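Kulitz Reserve Dry Gin, Second Batch

Jul 22, 2023

Kulitz is the smaller of the two labels bottled at the Mestgate distillery. The first batch was a fairly standard juniper-forward gin with a heavy coriander note. For the second, head distiller Zuzana Vlček cut back the coriander, added dried bitter orange peel, and moved the angelica root out of the pot and into the vapor basket. Strength is 40 percent by volume. The base is neutral wheat spirit, bought in and redistilled once with the botanicals.

The bottle is clear glass with a short neck and a natural cork under a plain cap. The label gives the batch and the strength but leaves out the botanical list, which the first batch carried on the back. I would like to see it return.

Tasted neat at room temperature, the nose opens with juniper and orange pith. There is a slight solvent edge on first pouring that clears after a few minutes in the glass. Behind it sits a dry, earthy smell from the angelica, with a little pepper. The coriander is still present but stays low.

On the palate it is drier than the first batch and thinner in texture. Juniper arrives early and holds through the middle. The orange is bitter and stops short of marmalade. The finish is medium in length, with pepper and a faint woody note. A small amount of water, a teaspoon to a single measure, brings the citrus forward and flattens the pepper. More than that and the spirit loses its shape.

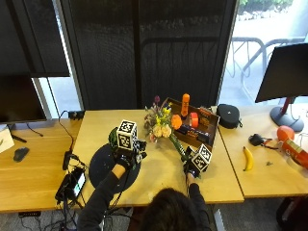

With tonic, the ratio matters more than usual. At one part gin to 2 parts tonic the juniper is clear and the bitter orange works well with the quinine. At 1 to 3 the drink tastes mostly of tonic. Use a dry tonic with low sugar. Fedow, the sweeter one I keep on hand, covered the angelica completely. Skip the lime and use a strip of orange peel, or no garnish.

In a martini at 4 to 1, stirred, the result is clean and rather severe. Benedikt Petersen, who tasted it with me, preferred it wetter and thought the vermouth filled in the missing texture. I agree with him on the texture. In a Negroni the gin is hard to find, as the bitter orange merges with everything else in the glass.

Against the obvious comparison, Grube London Dry, the Kulitz is less oily and has a shorter finish. Grube holds up better in long drinks. Kulitz is the better of the pair in a short, cold one. The price difference is small enough to ignore.

Storage: the sample clouded slightly after a night in the freezer and cleared again at room temperature. The taste did not change.

Recommended for martinis and for a strong gin and tonic. Drinkers who liked the coriander in the first batch should look for remaining stock of that one. The next batch is planned for November.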